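Student Project Report
Buffet Pricing and Plate Waste at a Hotel Restaurant in Nenbridge
Author: R. Selvanayagam
Hospitality Operations, second year

1. Background

Hotel restaurants in Nenbridge have been moving back to buffet dinners after several years of set menus. The Lanwood, a mid-size hotel near the river, started a seafood and grill buffet in September and agreed to let me look at its sales and kitchen records. The question for this project was whether a fixed price leads guests to take more food than they eat, and whether smaller serving dishes change that.

2. Method

The records came from Flotar, the point-of-sale system the hotel uses. I was given 3,631 dinner covers with the time of entry, table size and price paid. The kitchen also weighed plate scrapings at the end of each service. Weights were kept separately for cold seafood, grill, sides and dessert.

The buffet was run in 3 formats. In the first, all hot food was set out in full-size pans. In the second, the pans were half size and refilled more often. In the third, grill items were cooked to order at a counter and everything else stayed in half-size pans. The menu and the price were the same in all three.

I also handed out a short paper survey at the door and got 170 back. It asked how many trips the guest made, which section they went to first, and whether they left anything on the plate.

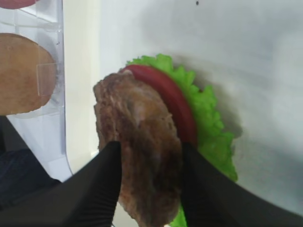
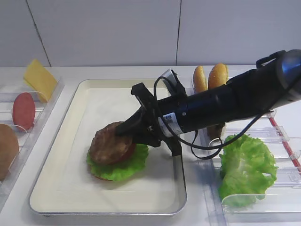
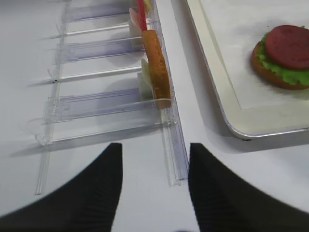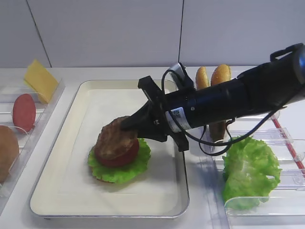 Figure 1. Black two-finger gripper, four views. A brown burger patty is at the gripper in the first, second and fourth.

3. Results

Plate waste was highest in the full-size pan format and lowest when the grill was cooked to order. Most of the difference came from the grill section. Cold seafood waste hardly moved between formats. Guests took shrimp and crab first in all three and mostly finished them.

Sides were the largest part of the waste by weight, mainly rice and roast potatoes. Survey answers matched this in part. Many guests wrote that they took sides on the first trip and then left them to make room for seafood.

Tables of six or more left more food per person than couples did. Guests who came in after 8 p.m. left the least, but they also had fewer dishes to choose from, so I would not read much into it.

The cook-to-order counter had a cost. Lines formed between 6:30 and 7:30, and the kitchen had to move one cook from prep to the counter for the whole service. The hotel did not share wage figures, so I could not work out whether the food saved covered the extra labor.

4. Limitations

Scrapings were weighed by whoever was closing, and on some nights the dessert bin was mixed with sides. Those nights were left out of the section totals but kept in the overall total. The survey only reached guests who were willing to fill in a form on the way out. Weather and a local festival also affected the number of covers during the second format.

5. Recommendations

Keep the half-size pans for all hot food. Move rice and potatoes to the end of the line, after the grill. Run the cook-to-order counter only on the busiest nights and compare the labor hours in Flotar with the waste sheets before extending it. Label a separate bin for dessert.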